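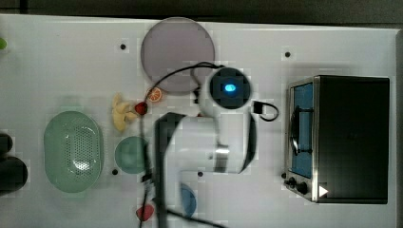 Words by Petra Lidgate

I had been in the Fleswood robotics club for less than ten minutes when I was asked to judge the parking of a toy strawberry. Was it in the bowl, or was it resting on the rim? I got down level with the table, squinted, and said rim. There was a groan from the back and somebody wrote a nought on the whiteboard.

I should say that I'd expected wheels. When I was at school, robot club meant a little buggy following a line of black tape until it fell off the desk, and I'd pictured a room full of those with better batteries. What the Fleswood students have is a proper jointed arm, white, with a blue light glowing in its end cap and a black gripper that does the picking up. It works over a white table laid out like the play kitchen of a very organised toddler: bananas, an orange slice, a mint-green colander, a couple of plates, a toaster oven. I was charmed before it had moved an inch.

The kitchen is there for the Rusum Challenge, a student contest that holds its final in Drendudberg each spring. Every team gets the same sort of job. The judges call out a tidying task (fruit in the bowl, say, or bowl on the plate) and the arm has to get on with it without anyone touching the controls. You have 45 seconds a go. That sounds generous until you've watched a gripper hover over a toy banana, change its mind and hover somewhere else!

Bananas are the club's great enemy, by the way. A strawberry is more or less the same whichever side you come at it from, but a bunch of bananas is all curves, and if you take hold of the wrong bit the whole thing swivels round and lands with its back to you. I heard a long and quite heated argument about whether to grab across the middle or go in at the stalk. The stalk party seemed to be winning when I left, though the middle party had better diagrams.

The teaching is the part I found properly fascinating. The students do write code, heaps of it, and they have named the whole lot Odoi for reasons I asked about twice and still can't tell you. But much of what the arm knows comes from being shown. One student steers it through a job by hand, slowly, while the computer records every movement, and then they put the toys somewhere else and do it again. And again. They had 284 recordings saved when I visited and want 400 before they'll trust it with a proper rehearsal, so there's a rota, and there are biscuits, and there's a strict rule about keeping the two apart.

They let me record one. I was dreadful. You hold the controller and your brain tells you it's your own hand out there, only your own hand has never had an elbow that bends that way. I got the orange slice up at the third try, felt like a surgeon, and dropped it wide of the colander. My effort was kept, in a folder marked "guests", and I was told kindly that it wouldn't be used.

What surprised me was how much of the evening was spent talking. Two of the younger members had a notebook of failures going back to September, each with a little drawing: gripper too low, gripper too early, cable in the way. They read me the best ones aloud. The cable gets a good many mentions, as it loops about near the head of the arm and has to be thought of whenever anybody plans a big swing to the left.

The toaster oven is next. Opening a door is worth more points than anything else on the Rusum sheet, and the club has so far been a bit shy of it. The handle runs up and down the glass, so the gripper has to come in sideways and then pull in a curve, and there's a faction that would happily skip the whole business and pick up more fruit instead. They were voting on it as I put my coat on. The first oven session was pencilled in for half past four the following week, with extra biscuits.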